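About Us

Ulgate Cookery School sits above a dry cleaner in Lamville, up one flight of stairs and through the door that sticks. Push low, near the hinge. We teach adults to cook dinner. Some of them arrive able to make toast and some have been feeding families for years and are bored to tears with it, and we seat them side by side.

The school began in the back half of a bakery on Hodoroagă Street, with a borrowed stove and a landlord who believed in neither heating nor leases. When the bakery became a bank we moved to our present rooms, which had last been used for ballroom dancing. The mirrors are still up along the north wall. You will see yourself chopping onions from an angle you may not enjoy.

What we teach

Our main course is called Weeknights. It covers eggs, rice, beans, roast chicken, soup, three or four sauces and what to do with half a cabbage. There is no foam in it. We tried offering a class in plated desserts one June and the waiting list was made up entirely of people who thought it was a class in eating them.

We also run Knives (short, well attended, first aid kit by the sink), Bread for the Impatient, and Cooking for One, which is our most sociable class by a long way. Students from that one have gone on to form a supper club, a bowling team and, as far as we know, 2 marriages.

Everyone cooks with ordinary equipment. Our pans come from the restaurant supply place in Plelano and our measuring cups come from wherever measuring cups come from. If a recipe needs a gadget you would have to order specially, we leave the recipe out. Students sometimes ask whether a serious cooking school ought to allow ketchup. Ours does. It goes into the meatloaf, the baked beans and a sweet and sour sauce that we are prepared to defend in public.

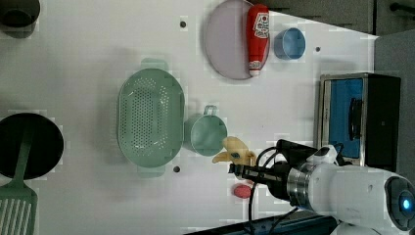
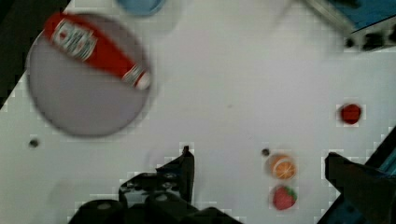 Classes are small and so is the kitchen. You will work in pairs, and you will wash up in pairs too. We have heard every argument against this – sore wrists, early trains, a sudden interest in the art on the stairs – and we remain fond of the people who make them.

By the numbers

A grant application once obliged us to gather some figures, and it seemed a shame to use them only once. As of January 28, 2020, we had taught 2,031 students in 369 classes. The smoke alarm was left off the form. Our recipe file holds 869 cards, a good many of them for lentils.

Coming to see us

The office is open in the afternoons and the kettle is usually on. Visitors are welcome to look in on a class, though you may be handed a peeler. Parking is behind the building, in any space that doesn't belong to the dry cleaner, who keeps an eye on these things.

Gift certificates are sold at the front desk and don't expire. Please check with the recipient first. We have met quite a few husbands who took theirs as criticism.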